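Home | Guides | Shelving | Book Care | Contact

Setting Up Your Tudus Home Library Kit, Part 2: Labels and Checkout
Posted in December by the Lekumia guides desk

Okay, by now your shelves are up and level (if they wobble, go back to Part 1, I'll wait). This part covers spine labels and the little checkout desk. I did my own in one long evening with a pot of tea, and I loved every minute of it!

What's in the label pouch: 159 blank labels, 5 sheets of clear cover film, and the flat plastic smoother.

1. Wipe each spine with a dry cloth. No sprays, please. I ruined a perfectly good cookbook that way.

2. Pick your sections before you write a single label. I started with six, and my kids talked me into one more just for dinosaurs.

3. Write the section letter on top and the author's first three letters underneath. Use the pen from the kit, or any pigment pen that doesn't smear.

4. Stick the label two finger-widths up from the bottom of the spine. On skinny picture books, put it on the front cover instead, lower left.

5. Lay the film over the label and push from the middle out with the smoother. Go slow and the bubbles mostly take care of themselves.

NOTE: The older Bridummont labels are a hair wider than the new ones. They work fine, but you'll need to trim the film yourself.

CAUTION: Don't put film on leather or cloth bindings. It pulls the surface when it comes off, and it will come off someday.

6. Set up the checkout spot. Any table near the door does it. You want room for a small stack of returns, the card box, and your elbows. I keep returns on the left and don't let anyone shelve them until I've pulled the cards (yes, I'm that person).

7. File the cards by author. If you bought the Malabanan card box, the dividers go in with the tabs facing you, and the long one goes at the back for overdue books.

Part 3 gets into repairs and loose pages, so save any leftover film!

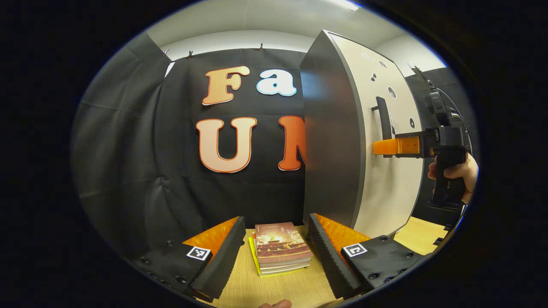
Reader comment, 4 p.m.: We skipped the film on our paperbacks and the labels started curling at the corners, so I'd go back and underline step 5. Also, does the pigment pen come in white? Half our mysteries have black spines and I'd like to write straight on them.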